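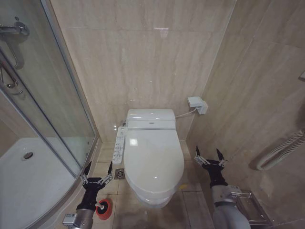
Bathroom check, flat on the second floor, Flonarville house. I do this list before every change of guests, and the toilet gets the most of my attention because it has electricity on it. The bidet seat takes its power from the white outlet box on the right side of the wall, with the cable going down behind the seat, so water and current are close together in a small room. Please read the comments also, not only the marks.

Date of check: 11/14/20
Marks used: OK / WATCH / REPAIR

ELECTRICITY

1. Outlet box tight on the wall, no cracks
OK. I pushed it lightly with a dry hand and it does not move.

2. Plug fully inside
OK.

3. Cable whole, not pinched behind the seat
WATCH. The cable is whole, but it hangs freely across the tiles. A cleaner can catch it with the cloth. I would like two clips on it before May.

4. Safety switch in the hallway cupboard
OK. Pressed the test button, the seat lost power at once, came back after reset.

TOILET AND BIDET SEAT

5. Bowl firm on the wall
OK. It is a hanging model, so check it by pressing down on the front with both hands. If you hear a crack or see the silicone open, stop and write REPAIR.

6. Seat does not slide to the side
WATCH. Small play on the left, where the control panel is. People lean on the panel when they stand up. Tightened by hand today, to be looked at again next time.

7. Buttons on the side panel react
OK, all. The labels are printed very small. The bigger card with explanations was missing, I have put a new one in the guest folder.

8. Lid closes slowly
OK.

9. Water hose and valve without drops
OK. Dry paper held under the joint for one minute, the paper stayed dry.

FLOOR AND SHOWER

10. Floor drain beside the toilet takes water
OK. Poured one litre, it went down without standing. Grate lifted and cleaned of hair.

11. Floor tiles, none loose
OK.

12. Tiled curb at the shower
WATCH. No damage, but it is tiled like the floor and in the evening you do not notice it well. My proposal is a thin strip in a darker colour. The price from Rolten is 200 for the strip and the glue.

13. Shower glass and aluminium frames
OK. Doors run well. Lower rail washed.

14. Shower drain
REPAIR. The water goes down too slowly. Cover taken off, cleaned, only a little better. Job given to Onden, order number 1183.

Next check after the drain is repaired. Please do not change item 14 to OK before the shower has run for ten minutes with the door closed.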